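Ilari wrist-view grasp set, simulated part

README, December 2024

This folder holds the simulated half of the Ilari examples. The real-arm half is stored separately and has its own notes. If you only need one of the two, start with this one, as the files are smaller and the labels are cleaner.

What is in it

There are 652 episodes. Each is one attempt at a reach or a grasp by a simulated arm with a parallel gripper, driven by a person using a hand controller. Every episode has a wrist camera stream, joint positions, gripper opening, the commanded action at each step and a short written instruction. Of the 652, 264 are reach-only episodes, where the arm moves to a target pose and the jaws stay open. The rest are grasps.

Touran Bahrami built the simulator setup and wrote the recorder. Rochelle Mercado ran the collection at Hatden and did the labelling. Most of the driving was done in July, with a smaller batch added later to fill out the reach-only tasks.

Wrist view

The wrist camera is fixed behind the gripper and moves with it. The gripper housing takes up the bottom of the picture, and the fingers point away from the camera. We kept the housing in view on purpose. An earlier version cropped it out, and the models trained on that version were worse at judging how far the fingers were from the work surface.

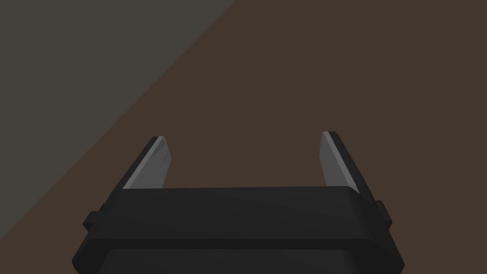

Surfaces and backgrounds are flat colours with no texture. Colours are drawn at random when an episode starts and then stay the same until it ends. Lighting is not varied, so don't expect a model trained on this set alone to cope with a window behind the bench. We mix in the real-arm half for that.

Some steps have no target object in view, mostly early in an episode or when the arm is turned well away from the work area. These steps are kept. If your loader drops them, the step index will no longer match the action file.

Labels

Each grasp episode is marked success, fail or unclear. Success means the object was lifted and held until the recorder stopped. Unclear was used for 33 episodes, nearly all of them cases where the object was wedged against something and came up at an odd angle. Leave these out of any success rate you report.

Reach-only episodes have no outcome label. The field is there but empty.

Known problems

In seven episodes the gripper opening is recorded one step late. They are listed in late_gripper.txt and have not been fixed.

Instructions were typed by hand and the spelling is uneven. "Grey" and "gray" both turn up. We left them as typed.

Episodes recorded on the Susaddale machine use a different order for the joint names. The loader sorts this out, but anyone reading the raw files should check the header first.

Splits

Use the split files as supplied. They keep episodes with the same starting layout together, so a layout in the test split is never seen in training. The Jafarzadeh baseline uses these splits too.

Send corrections to Rochelle, with the episode number in the subject line.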